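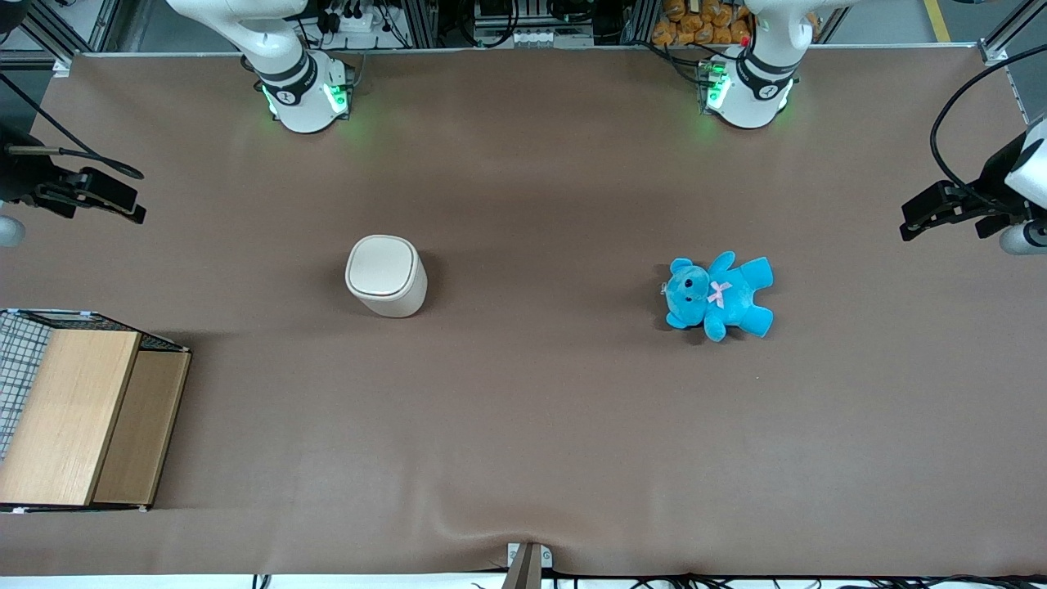

Oľga wanted to know why her jeans have a tiny extra pocket that is too small for anything. Great question, Oľga! That little pocket was made for a pocket watch. Long ago, people didn't wear watches on their wrists. They carried them on a chain, and a worker needed a safe spot to tuck one away.

Now look at the corners of your pockets. See the little metal dots? Those are rivets! Pockets rip most easily at the corners, so a rivet pins the layers of cloth together right where they get pulled the hardest.

And the blue? It comes from a dye called indigo. Indigo mostly sits on the outside of each thread, and the middle stays pale. Every time you climb, kneel or slide, a bit of blue rubs off. So your knees fade first!

Try it: turn up the bottom of one leg. The inside looks much lighter, doesn't it?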